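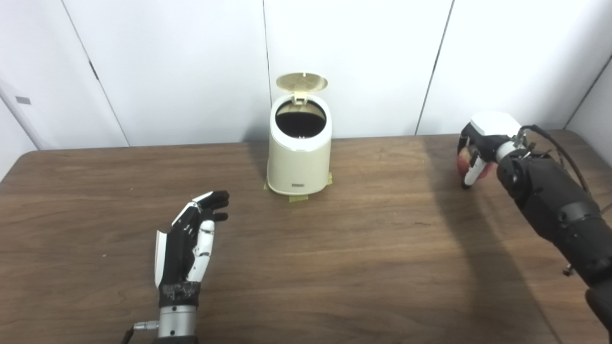 The apple trial at Ramalho, with the lid up.

The job was listed as Household, Light, Item 6. Put the apple in the trash can. Rader had bought the can at a discount store and taped it to the table in July, and by the time I was hired the tape had been replaced so often that I kept a roll of it in my coat pocket.

I was the evening operator. I sat behind the glass with a notebook and wrote down what the robot did. The company that paid for the work was called Trustau, and it wanted to know one thing: could it sell a machine that cleaned up a kitchen while the family was at work? It had asked for 3,000 trials. We were on 948.

"Start," I said at seven, and pressed the key.

The apple went in. I wrote that down. I walked around the glass, took the apple out, put it back on the table and closed the lid. That took me nine seconds. The machine had needed most of a minute.

My mother cleaned offices for thirty years. When I told her about the job she asked what the robot did with a banana peel. I said we hadn't gotten to peels. She asked what it did when the bag was full, and I said there was no bag. She went back to her crossword.

On trial 951 the apple hit the rim and rolled off the table. On 952 it went in. On 953 the right hand opened too early and the apple landed by the left hand, which did nothing, because nobody had written anything for the left hand to do yet. I wrote "miss" and drew a little arrow to show where it had gone.

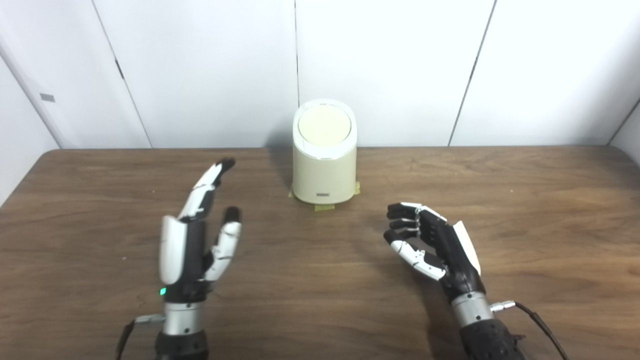 Both hands up, can closed, between trials.

Around nine the man from Zidico came by. Zidico made the software for the wrists. He stood with his coat on and watched four trials, three of them good.

"It's better than in the spring," he said.

"It is," I said.

"Would you have one at home?"

I thought about my kitchen. There was a pan in the sink from the night before and a bag of onions that needed going through. The can was under the counter, behind a door that stuck – you had to lift it a little and pull.

"Would it come with tape?" I said.

He wrote something down. I suppose it was about tape.

After he left I ran the rest of the set. The apple was getting soft on one side, so I turned it before each trial to give the fingers the firm part. There was no column for that in the notebook. I made one, in pencil, and went back and filled it in as far as I could remember.

At eleven I shut the machine down, ate half a sandwich and wiped the table. Then I threw the apple away and took a new one out of the box for the morning operator.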